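Hastska Puzzle Library
Frequently asked questions

Please read this page before you write to us. We answer every message, but the answer can take several days, and most of what people ask is already written down.

Joining and borrowing

How do I become a member?
You fill in the form at the desk in Allham or you print it at home and bring it signed. We need your address and a telephone number where we can reach you in the evening. Children can borrow on the card of a parent. The card is valid for one year from the day it is made, also if you do not use it in the first months.

How many puzzles can I take at one time?
Two boxes, or one box if it has 2,000 pieces or more. The big ones are few and the waiting list for them is long.

How long can I keep a puzzle?
Four weeks for everything up to 1,000 pieces, eight weeks for the bigger ones. You can extend once by e-mail, if no other member has asked for the same box. We do not extend by telephone anymore, it gave too many misunderstandings.

What do you have in the collection?
At the last inventory we had 746 puzzles. Landscapes and old maps are the largest group, then come animals, paintings, and a shelf of wooden puzzles for small children. We have also roughly 200 boxes which are not on the shelves. They wait to be checked and we cannot lend them yet, so please do not ask for a puzzle you have seen on the cart behind the desk.

Can I reserve?
Yes, in the online catalog or at the desk. When the box is ready you receive a message, and we hold it for one week.

At home

Where should I build the puzzle?
On any flat place where it can stay for some weeks without being moved. A dining table is good if you have another place to eat. If you have not, use a board which is a little bigger than the finished picture, so that it goes under the bed or behind a cupboard. The measurements are printed on the side of most boxes. Measure before you begin, it is no pleasure to discover on the third evening that the sky will not fit. Carpet is not suitable. The pieces disappear in it and some of them end in the vacuum cleaner.

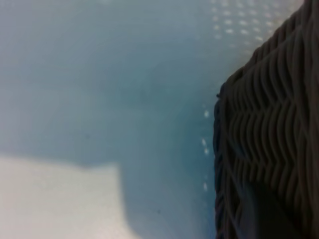 One member wrote to us that she disagrees about the carpet: she has built on a thick rug for years with a bed sheet pulled tight over it, and lost only one piece in that time, which came back in spring from under the radiator. If you want to try it her way, we do not forbid it, but the rule about missing pieces is the same for everyone.

Can I use glue, or frame the puzzle?
No. A glued puzzle is counted as lost and you pay for a new one. This includes the transparent sheets which are sold as "removable". We tried them at Unberg and they were not removable.

How should I take the puzzle apart?
Slowly and by hand. Please do not fold big sections over the edge of the table, the small connecting parts of the pieces break or bend. Separate every piece before it goes in the bag. Some members leave the border together as a present to the next person, but not everybody is happy to receive this.

May I eat and drink at the same table?
We cannot see you, so we can only ask. Coffee makes cardboard swell and the piece will never again go in its place. A cup on a separate chair is a good solution.

My pieces do not lie flat. Is this a fault?
Usually it is from damp air. Put the pieces in one layer between two sheets of clean paper, lay some heavy books on top and wait a night. Do not put them on a radiator or in the oven. If they are still curved after this, tell us when you bring back the box.
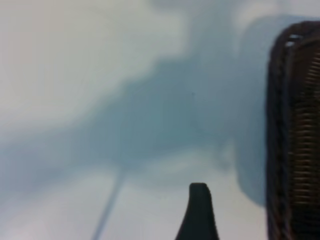
Missing and damaged pieces

A piece was missing when I opened the box. What now?
Look first on the paper note inside the lid. If a piece is already known as missing, it is marked there with its approximate position. If the note says nothing, write to us as soon as you have finished and looked everywhere, and you do not have to pay anything.

I lost a piece. Do I have to pay?
For one piece there is a small fee, for three or more we ask the price of a used copy. Please tell us in any case. A member who says nothing spoils the end of the puzzle for the next one.

Can you make a new piece?
Sometimes. We have a helper who cuts them from layers of card and paints them, and in a field or in a sky you will hardly find them afterwards. Faces and letters are more difficult. It takes a few weeks, and we cannot promise a result.

Do you count the pieces?
We weigh the box on a letter scale when it comes back and compare with the weight in our list. This finds a missing handful but not a single piece. Only new boxes are counted one by one.

Returning and donating

Where can I return?
At the desk in Allham when we are open, or on Wednesday at the pick-up point in Unberg. Put a rubber band or a cloth ribbon around the box. Adhesive tape tears the print from the lid, so please avoid it.

Do you accept old puzzles?
Gladly, if they are complete and do not smell of a cellar. We do not take foam puzzles or puzzles without the picture. Our largest donation came from the closing of the Leckie toy shop and it still keeps us busy.
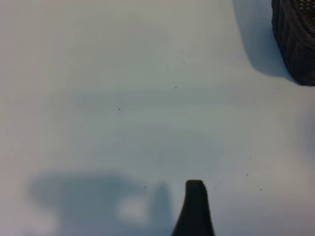
Text and corrections: Hastska Puzzle Library, desk team. Last changed in October.

Can I give my box to a friend before I return it?
Only if your friend is also a member and you both tell us. We then change the loan to the other card and the four weeks begin again.

What happens if I am late?
You get one friendly reminder without cost. After the second reminder there is a fee for each week, and you cannot take new boxes until the old ones are back.

I will be away the whole summer. Can I pause my card?
Yes, for up to three months. Write to us before you leave and bring back everything you have at home.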